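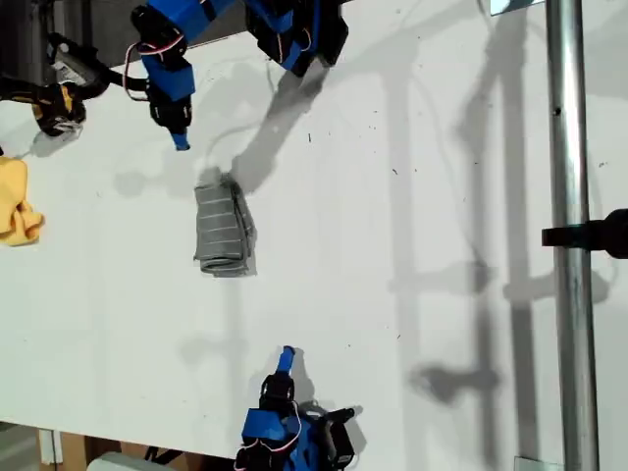 Home Builds > Arms and Grippers

Thread: Towel folding on a cheap bench setup, grip problems

skorach_bench
September 21, 2022
Blue printed arms, hobby bus servos, white tabletop, overhead view. The gray cloth is my main test piece and the yellow one is the spare. I can get a first fold maybe half the time. The second fold is where it goes wrong. The fingertip slides over the rolled end and doesn't pick up the layers under it. Fingers are PLA, printed solid. Has anyone got a finger shape that works on thick cloth?

Hadgu
Glue something soft on the fingers before you redraw anything. I used strips cut from a rubber kitchen glove. Bare PLA on cotton is close to useless.

drollstead_2
Disagree with starting there. I'd fix the light first. You have a long arm shadow running right up to the edge of the gray cloth and pole shadows all over the right side. If you're finding the cloth edge by camera, that will throw it off every time the arm moves.

skorach_bench
I am using the camera for the edge, yes. Threshold on brightness, nothing fancy.

drollstead_2
Then that's your problem. Dark shadow on white, gray cloth next to it. Use the yellow one for a week and threshold on color.

Hadgu
He said the finger slides. That means it got to the cloth. Light won't help it grip.

jamus
Both could be true. What are your servos set to? Mine came with the torque limit at 1,000 and I run the gripper at 16 percent of that for thin stuff, but a towel needs a lot more. Watch the temperature if you raise it. Also check your approach angle. Straight down at 90 degrees never got under a layer for me. I come in low from the side.

skorach_bench
Gripper limit is at 400, so there's room. Approach is straight down. I'll try the low angle tonight with the glove rubber on one finger only, so I can compare.

drollstead_2
And move the lamp.

skorach_bench
Lamp is clamped to a shelf I share with someone else's printer. I'll see what I can do.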